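A Morning at the Kastia Returns Building in Lindbridge

May 4, 2023

I have wanted to get inside the Kastia building ever since it went up behind the rail yard, and this spring they finally ran a visitor morning. There were 60 places and I got one of the last. I left home far too early, parked in the wrong lot, walked the whole length of a fence in dress shoes, and still had time for a coffee and a cinnamon roll before the doors opened. Good roll, too!

If you don't know the place, Kastia handles returned electronics for stores. Somebody sends back a doorbell or a set of lamps or a baby monitor, and the box ends up in Lindbridge, where it gets opened, checked, sorted and either repacked or taken apart for spares. The building holds 300 workers across the shifts. On the day before our visit they had opened 3,257 boxes, and the number was still up on the board by the entrance when we walked in.

We started at the opening tables, which are all people and no machines. I loved this part. Everyone has a short hooked knife and a rhythm of their own, and the woman nearest to our group could get a carton open, emptied and flattened in the time it took me to find my pen. She told us the hard thing is the small stuff at the bottom. Every product has a cord or two, and half of them come back knotted up with a cord from something else.

Cords, I learned, used to be a whole job here. You stood at a bench for a shift and pulled wires out of a heap, one after another, and dropped each one in the right basket. People were put on it in turns so that no one had it for a full week, and the ones I talked to at the break table still made a face when it came up. Sore thumbs, mostly, and a very long afternoon. One man said he used to dream about it.

So that's the job they have been handing over, a bit at a time, and it was the stop I had come for. The sorting cells are at the back, past the Pekard line (Pekard makes the conveyors, and they are lovely quiet things). You stand at the front rails and watch the arms work over the table, with the baskets lined up along the far side.

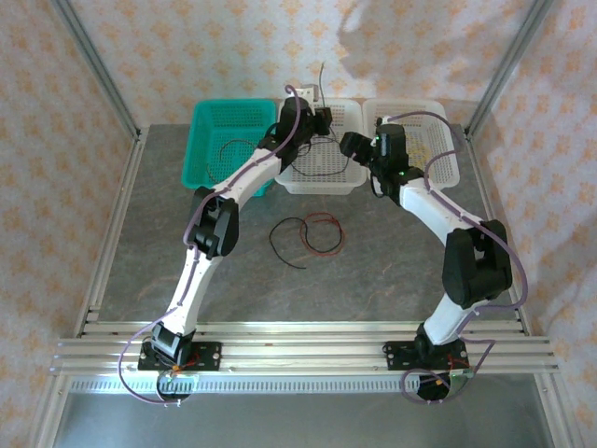 Wire sorting cell at Kastia, with two arms and three baskets.

I could have stayed there for an hour. A wire is a terrible thing to pick up, if you think about it. It has no proper shape, it rolls, it hangs on to its neighbors. I kept thinking of the drawer in my kitchen. And who chose that wallpaper or fabric with the little orange flowers? I want it for my hallway.

What I really wanted to know was how the people felt about it, and our guide was good about letting us ask. The cord bench crew wasn't let go. Most of them moved up to testing, where you plug the returned thing in and find out what's wrong with it, and that pays a grade better. Each cell has an operator who keeps it supplied, takes out the full baskets and sorts by hand whatever the arms leave behind. The operator I spoke to has 2 cells to look after and walks a lot more than she used to. Her thumbs are fine now. Her feet hurt instead, and she has asked for a softer floor mat, which was supposed to come in November and hasn't.

She wasn't starry-eyed about it. A tight knot still goes to a person. She misses the talk at the old bench, where there were always people on both sides of you, and a cell is not much company. On the other hand she has learned to restart the thing herself and to change the grippers, and she plainly enjoyed telling us how - there was a good deal of hand waving, and I now believe I could do it too. (I could not.)

One of the other visitors asked whether testing would be next. The guide said they had looked at it, but that a person notices a smell or a rattle, and for now the testing room is staying as it is. A couple of the testers were listening in and one gave us a thumbs up.

We finished in the Ocampo room, which is their training space, with old products laid out so new starters can practice taking them apart. They let us try. I got the back off a radio and lost a screw under the table, and a very patient trainer found it for me with a magnet on a stick.

If you go, wear flat shoes and use the lot on the north side. The visitor mornings fill up early, and the sign-up sheet is at the Lindbridge library desk as well as at the gate. I've already put my name down for the next one, and I'm bringing my sister.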